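Três semanas com o Clendel, ou como aprendi a ter ciúmes de uma chave inglesa

20 de maio de 2022

A Drusard vende o Clendel como "simulador de manipulação para pessoas normais". Não sei quem lá dentro conhece pessoas normais, mas a licença anual custa 296 euros e eu tinha um aniversário a aproximar-se, por isso ofereci-ma a mim próprio. O pacote traz um braço, uma pinça, um catálogo com até 2.000 objetos e um manual traduzido por alguém que detesta verbos.

A instalação demorou uma tarde. Metade foi culpa minha (o disco estava cheio de fotografias de gatos), a outra metade foi do Zeleke, o módulo de física, que se vende à parte e só se lembra da licença à segunda tentativa.

Comecei pelo cenário da sala, com o sofá às riscas castanhas e a chave inglesa pousada na almofada. Pareceu-me coisa de principiante.

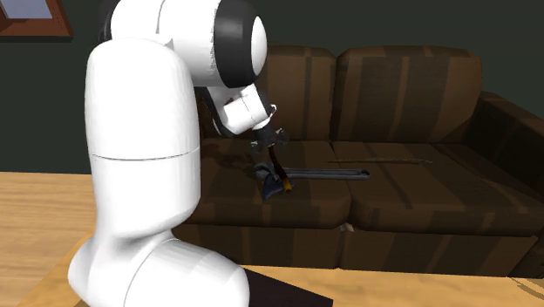

A minha primeira tentativa durou quarenta minutos e acabou com a chave algures atrás da parede. O Toàn Từ, que percebe disto, mandou-me uma mensagem de uma linha: "Baixa a velocidade de aproximação." Baixei. À sétima tentativa a chave subiu uns centímetros e eu levantei-me da cadeira como se tivesse marcado um golo.

O que me agradou: os contactos são credíveis e o editor de tarefas percebe-se sem curso superior. O que não me agradou: o programa guarda os registos numa pasta chamada "temp2_final", e ao fim da primeira semana eu tinha lá 391 ficheiros sem data no nome. Escrevi para o apoio. Respondeu-me a Ayantu Shiferaw, muito simpática, a dizer que fica resolvido na versão de novembro.

Há também a vista junto à pinça, que ao princípio desliguei por me dar enjoo e agora uso quase sempre. Para objetos pequenos, com cabos estreitos, faz toda a diferença.

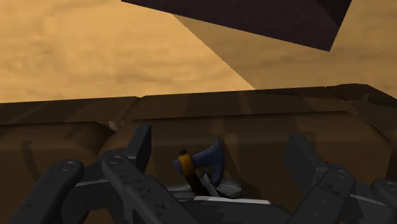

O machadinho de lâmina azul, entre os dedos da pinça.

Comparei com o Cullberg, que um colega usa no trabalho. É mais rápido e tem melhores sombras – também custa 2.825 euros, e por esse preço eu apanho os objetos à mão.

Renovo a licença? Provavelmente. Ainda me falta o cenário da cozinha, e a Oanh Lý jura que os ovos são impossíveis.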